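3.2 Promoções de preço e a publicação em três partes

A segunda questão deste trabalho diz respeito à relação entre a redução temporária do preço e a leitura das séries de romance erótico publicadas em partes. Na literatura sobre a autoedição, estas séries são tratadas muitas vezes como um caso menor do folhetim. Consideramos que a comparação é útil, mas limitada. O folhetim do século XIX dependia de um periódico e de uma data fixa; a série digital depende da página da loja, do boletim enviado por correio eletrónico e dos blogues de resenhas, que anunciam o preço e a opinião muitas vezes no mesmo parágrafo.

O corpus foi recolhido em dois sítios de resenhas, Sternura e Sevosar, escolhidos por terem arquivo público e por manterem as mensagens promocionais depois do fim da promoção. Foram reunidas 1,636 resenhas, relativas a 108 séries. Cada série tem pelo menos três partes e foi, em algum momento, reunida num volume único. Excluímos as resenhas sem texto próprio, isto é, aquelas que apenas reproduzem a sinopse da editora. O acesso final aos dois arquivos foi feito em 6 de agosto de 2026 (quinta-feira). 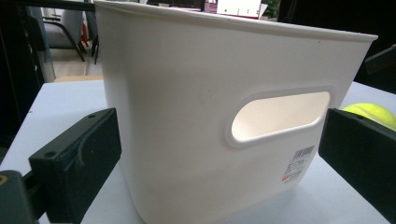 A codificação foi realizada em duas fases. Na primeira, marcou-se a presença de uma menção ao preço, à forma de publicação (parte isolada ou volume reunido) e ao final suspenso. Na segunda, foram lidas apenas as resenhas com as três marcas, e nelas se procurou identificar a atitude do leitor perante a espera. As categorias da segunda fase não estavam definidas antes da leitura; foram estabelecidas pouco a pouco, com revisão das primeiras resenhas sempre que uma categoria nova era aceite. Reconhecemos que este procedimento torna mais difícil a repetição do estudo por outros investigadores.

O resultado mais constante é a separação entre duas queixas que à primeira vista parecem a mesma. Alguns leitores lamentam o final suspenso porque desejam continuar logo a leitura. Outros lamentam o facto de pagar três vezes por aquilo que consideram um só romance. No primeiro grupo, a queixa acompanha quase sempre uma avaliação positiva, e a impaciência é apresentada como prova do prazer de ler. No segundo grupo a avaliação desce, mesmo quando o resenhador elogia as personagens ou o ritmo das cenas. A promoção do volume reunido atua sobre a segunda queixa e deixa a primeira quase sem alteração, pois quem compra as três partes juntas já não encontra a espera.

Observa-se também uma diferença no vocabulário. As resenhas de partes isoladas recorrem com frequência a maiúsculas, a pontos de exclamação repetidos e a fórmulas de pedido dirigidas à autora. Nas resenhas do volume reunido estas marcas são mais raras, e aparece um comentário mais longo sobre a evolução do casal. Em 80 séries foi possível comparar as duas formas de publicação pela mesma pessoa ou, pelo menos, pelo mesmo nome de utilizador. Nas restantes a comparação não foi possível, porque os nomes mudaram ou porque só uma das formas recebeu resenha.

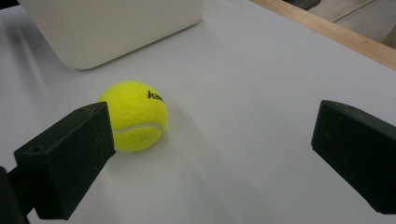

Figura 2. Bola de ténis sobre uma mesa branca.

A prequela merece uma nota separada. Em 11 séries do corpus, a autora publicou um texto curto, anterior à ação da primeira parte, oferecido sem custo ou a preço muito baixo. As resenhas destas prequelas são breves e orientadas para o futuro: falam menos do texto lido do que da vontade de ler o seguinte. Wan — o único blogue coletivo citado nas duas fontes — propõe aos seus leitores uma ordem de leitura em que a prequela vem depois da segunda parte, com o argumento de que o passado do protagonista perde força quando é conhecido cedo demais. Esta proposta foi discutida em vários comentários, sem que se tenha chegado a um acordo.

É preciso referir ainda a série Bronville, que se afasta do padrão descrito. A terceira parte saiu em novembro, com um atraso longo em relação à segunda, e o volume reunido foi posto à venda quase ao mesmo tempo. Os leitores que tinham comprado as partes isoladas sentiram-se prejudicados, e as resenhas do volume reunido contêm por isso um tom de reclamação que não se encontra nas outras séries. Mantivemos o caso no corpus, mas não o usámos na comparação de vocabulário.

Quanto às limitações, os dois sítios não indicam de forma regular se o exemplar foi comprado ou oferecido para resenha. Quando a indicação existe, ela foi registada; quando falta, não fizemos qualquer suposição. Também não temos dados de venda, e portanto nada podemos afirmar sobre o efeito económico das promoções. A análise da secção 3.3 retoma as resenhas da segunda fase e examina o modo como os leitores se dirigem às autoras.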